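Turnville Castle Friends – Minutes, 4/6/21

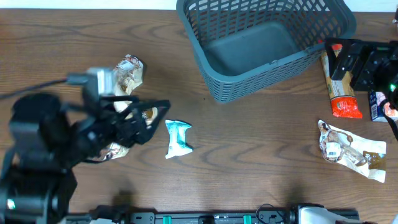 Keith Catterall opened the meeting and the minutes of the last one were approved. The Dulell trip was discussed first. Members prefer the coach to separate cars, and the keep closes at 2, so we will leave early. Packed lunches were agreed. Food can be carried up in a plastic basket with slotted sides, like the blue-grey one on the wooden tabletop.

Pagano Tower: stair repairs are delayed until August – no visit before then.

Funds: $2000 in hand. Numbridge guidebook reprint approved.

Meeting closed at 9.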